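From: Janelle Umali
To: karkwood-swap list
Date: 7 December 2019
Subject: Re: [karkwood-swap] Winter clothes drive, sorting + drop off

Virgilio Maglaya wrote:
> Two things before I print the flyer. Are we still taking kids' shoes?
> And where do people drop off if the Charbonneau St. door is locked?
> Last June we had bags left out in the rain and had to toss most of it.
> Also Divina wants to know if sweats count as "warm layers" or go
> with the pajamas.
> - V.

Quick answers, I'm between two things.

Shoes - yes, but only kids sizes and only in pairs, tied together. Adult shoes no. We still have a closet of them from June and they don't move.

Drop off - side door on Ralten, not Charbonneau. Jabari has the key until 10 at night. If it's locked, call him, don't leave bags. Please put that on the flyer in big letters, bigger than last time.

Sweats - warm layers. Anything fleece or brushed inside goes there, tops and bottoms both. Thin jersey stuff can go with pajamas. If you can't decide just put it in warm layers, it goes faster anyway.

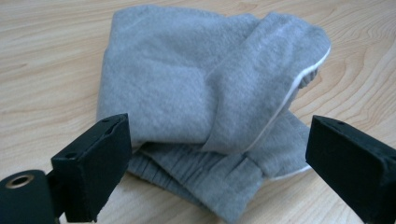 On sizes, the tags are the slow part. Half the stuff that comes in has the tag cut out and then somebody stands there holding it up to themself for five minutes. Just guess S, M, L and move on. Masking tape, marker, done. No pins this year please.

We gave out 349 pieces last winter and Tianyou thinks 418 is doable if the school sends the note home agian. I emailed them, no answer yet. Does anyone have a kid there who can ask at the front desk?

Still need:
folding tables, 4 would do it
hangers, adult size, plastic ok
somebody with a van for the leftovers

Coats - check the pockets. Really check. Zippers that don't work go in the repair box, Divina is taking those home. Stained goes in the rag bag, don't put it back on the rack becuase you feel bad about it.

Virgilio, send me the flyer before you print? Last one had the old phone number on it. I can look tonight after dinner.

Janelle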